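Print this page
E-mail this page

Does Salting the Water Really Matter? My Dried Bean Project

Hamish Tapsell
Intro to Food Science, final report, May 2019 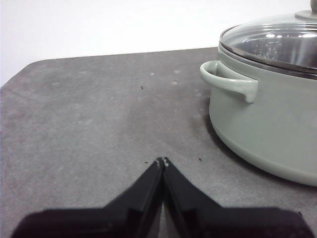

My grandmother never salted beans until the very end, and she'd smack your hand if you tried it sooner. Salt makes the skins tough, she said, and everybody in my family still believes it. So when we had to pick a kitchen "rule" to test back in October, I already had mine (and a pretty good chance of starting a fight at Thanksgiving!).

I bought all my beans from the bulk bins at Killier, the grocery store near campus, same bin, same day. They were plain navy beans. I ended up with 686 beans I could use after I picked out the split and wrinkly ones, and yes, I counted them by hand while watching a whole season of a baking show. Half got soaked overnight in plain tap water and half in salted water. Both batches were cooked in fresh water on the same burner, one after the other, and I kept the heat as low as I could without losing the simmer.

Testing was the fun part. My roommates each got a little bowl from each batch, with no labels, and had to squish beans between their fingers and then eat them and tell me which skins felt tougher. I also went through and pulled out every bean with a burst skin, which took forever and made the kitchen smell like a school cafeteria.

What I got: the plain water batch had 99 burst beans and the salted batch had 12. I was expecting a difference but not that big. As for the skins, all of my roommates said the salted ones were softer, except Zidano, who said they were the same and then asked if there was any hot sauce.

The reading I did for class helps explain it. Bean skins have calcium and magnesium holding the pectin together, and the sodium in salt water swaps in for some of that during the soak. The skin gets stretchier and doesn't pop as the inside swells up. So Grandma had it backward, at least for soaking. I didn't test salting the cooking water, so she may still be right about that one and I'm not going to tell her otherwise.

Stuff I'd change: I only did 2 batches, so I can't say much about other kinds of beans or older ones. Professor Núñez also pointed out that Grutdale has really hard water, and hard water is supposed to make beans cook slower. I'd love to run the whole thing again with distilled water and see if the gap shrinks. I should have used a timer for the cooking too. I went by taste, and I'm pretty sure I got less picky as I got hungrier.

Print this page
E-mail this page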